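Poulain Washroom Arm, Countertop Model
Osurby Service Equipment
Home > Equipment > Surface care > Poulain
Status: available, with safety notice (revised Jan 4, 2021)

The Poulain is a cabinet-mounted arm for wiping vanity counters, rinsing the wiping cloth at the faucet and wiping out the basin. It works on a fixed vanity with an undermount basin and a single-lever faucet. The notice on this page concerns a fault in the rinse step, in which the arm can hold the faucet lever open after the cloth has left the stream. The task by hand, on a marble vanity:

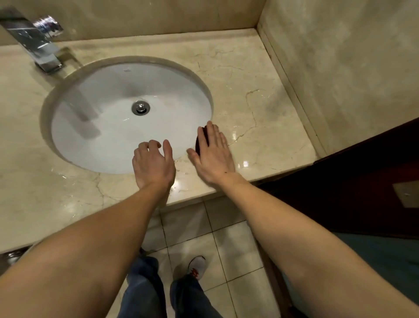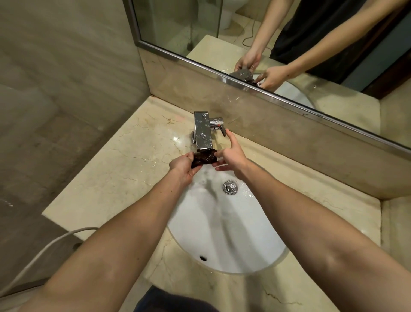 Can the arm stay in service before the repair is done?
It can be used for dry wiping and for wiping with a pre-dampened cloth. The rinse step must be switched off at the control box until the lever finger and the release spring have been replaced.

Description of the fault

The Poulain opens the faucet with a lever finger on the outer side of the wrist. In normal operation the finger lifts the lever, the gripper holds the cloth under the spout, and the finger pushes the lever back down before the wrist moves away. The controller confirms closure from the position of the finger. It has no flow sensor.

On affected units the release spring behind the finger loses tension. The finger then reports that it has traveled to the closed position while its tip is still caught under the lever. The controller reads this as a closed faucet and goes on to the wringing step. Water keeps running for as long as the arm is in the cycle, and for longer if the tip slides off the lever without moving it.

The first report came from the Drolldale site, where a basin overflowed during an evening cycle. A cloth had been left over the drain opening and the overflow hole could not carry the full flow. Water reached the floor and then the room below. There were no injuries. A second report, from Mustness, described the same spring condition with no overflow. That unit was found during routine inspection.

Monique Brunet of the Osurby test shop ran the returned Drolldale wrist on a bench fixture. The finger failed to clear the lever for the first time at cycle 243. A new spring from the same batch was then fitted and failed at cycle 143. Springs from the later batch completed the full test of 1000 cycles with no missed release. The earlier batch is withdrawn.

Affected units

All countertop-model wrists with a plain steel release spring are affected. Wrists with a blue-coated spring are not. The spring can be seen through the slot on the underside of the wrist with the gripper parked and the power off. The unit's serial plate does not show which spring is fitted, and wrists have been swapped between units in the field, so the check has to be made on the wrist itself.

A total of 118 wrists were shipped with the plain spring. Osurby has written to the registered owner of each one. Owners who bought second-hand, or who moved a unit to another building, should contact the service desk with the wrist number.

What to do now

1. Park the arm and turn off the main switch.
2. Look through the underside slot and identify the spring.
3. If the spring is plain steel, set the rinse selector to OFF and fit the red lockout cap supplied with the letter.
4. Close the faucet by hand and check that it is fully shut.
5. Remove any cloth from the basin.
6. Order kit PW-R.

Do not bend the lever finger to improve its clearance. Two sites tried this. It changes the reported position and can make the fault more frequent. Do not add a stronger spring from another supplier, as the finger motor will stall against it and the wrist will stop with the lever raised.

Repair kit PW-R

Contents: blue-coated release spring, lever finger with shortened tip, two screws, thread compound, lockout cap, printed instructions.
Tools required: small hex key, spring hook.
Software: the kit needs controller version 4 or later. Earlier versions do not include the second closing stroke described below.
Price: no charge for affected wrists.
Shipping: kits leave Osurby in order of request. The next batch is due in February.

The shortened tip reduces the contact length under the lever. It is suited to flat levers and to round levers of ordinary thickness. Loop levers are no longer supported on any version.

Change to the rinse cycle

With version 4 installed, the finger makes two closing strokes and then backs off to a clear position. If the motor current on the second stroke differs from the first by more than the set margin, the arm stops, sounds the buzzer and shows code F7. The cloth stays in the gripper. The operator closes the faucet by hand, removes the cloth and resets the unit.

The second stroke adds a short delay to each rinse. On sites with several vanities this will lengthen the round slightly – the schedule should be adjusted before the update is installed.

Version 4 does not detect running water. A faucet with a worn cartridge can drip or run with the lever fully down, and the controller will not report it. Osurby recommends a separate leak sensor on the floor under any vanity where the arm runs with no operator in the room.

Conditions at the vanity

Stone counters with open cracks should be sealed before installation. Splash from the rinse step settles on the counter around the faucet and at the front lip of the basin, and the final wipe does not reach every point behind the faucet body. Loose cables must be kept off the counter and out of the reach of the arm. The basin must have a working overflow and a stopper that stays open during the cycle.

The cloth should be of one layer, without a hem or hanging loop. A loop can catch on the lever and produce the same symptom as the spring fault, including on repaired wrists. Such cases show F7 under version 4 and no code at all under earlier versions.

People must keep their hands out of the basin area while the arm is powered. The guard strip stops the arm on contact at the front edge of the counter only. It does not cover the faucet side.

Reporting

Send reports of missed release, stalled finger or code F7 to Ginette Vasseur, product safety, Osurby Service Equipment. Include the wrist number, controller version, faucet type and the cycle count from the service menu. If water has reached the floor, leave the wrist as it is and do not operate the finger by hand – its resting position is needed for the inspection.

Related items
Poulain wrist, complete, blue-coated spring
Floor leak sensor with relay output
Wiping cloths, single layer, unhemmed
Lockout cap, red, spare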